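Prurier Home & Bench
Home > Workshop > Surfaces and Cords

Living with a white worktop (and the black cords that cross it)

Posted February 4, 2026

I painted my bench white in December because I was tired of losing small black screws on a brown one. I can now find every screw. I can also find every crumb, pencil mark and coffee ring back to the day the paint dried.

If you've done the same thing, or are about to, these are the habits that have kept mine presentable.

Cleaning the top

Start dry. A wet cloth on a dusty white surface makes gray soup, and the soup goes into the corners. Brush toward the wall side last, or you will only be feeding the seam where the top meets the wall.

Then dish soap and warm water, well wrung out. Pencil comes off with a plain white eraser. Marker usually gives up under 70 percent rubbing alcohol, but try it on the underside first, as some paints give up along with the marker.

Melamine sponges work. They are also very fine sandpaper with good publicity, and if you scrub one spot hard enough you'll have a shiny patch you can see from the door. Go easy.

The wall behind

Use a washable paint, satin if you can stand it. Flat paint looks lovely and remembers every elbow. Keep a labeled jar of the leftover color, with the date on it, because "white" at the paint store comes in 200 kinds and yours will be the one they dropped.

Cords

Black cords look terrible on a white top, and this is their best quality. You will notice the loop before you catch a sleeve in it.

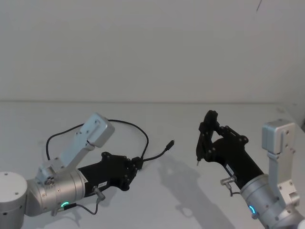
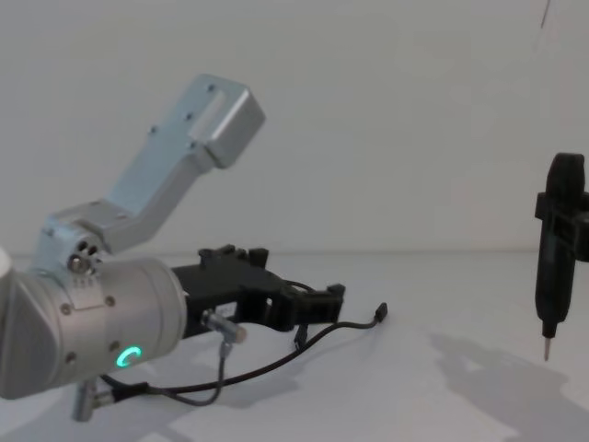

White top, white wall, and a black cable with a small plug at its end.

A few rules I follow on good days:

Leave slack wherever something has to move or turn. A cord pulled tight looks neat until the connector takes the strain, and connectors cost more than cord.

Take up the extra in one wide loop. Tight little coils look tidy for a week and then hold that shape forever, like a phone cord from a dentist's office.

Hook-and-loop ties, every time. Zip ties are fine for anything you plan never to touch again, and I have yet to own such a thing. I bought a bag of 300 zip ties once and have spent the years since cutting them off.

Give loose plugs somewhere to be. A binder clip on the bench edge will hold most of them. So will a dab of reusable putty, though it collects fluff and begins to look like a small pet.

Label both ends. Masking tape folded into a flag is enough. Write what the cord is for, and skip clever abbreviations. I have one that says "KT 2 old" and I'm afraid to unplug it.

Touching up chips

Clean, sand lightly with 200 grit, wipe, dab on a thin coat, leave it overnight, dab again. Keep the brush small. A big brush turns a chip into a weekend.

Next on Workshop: drawer liners, and why mine are all curling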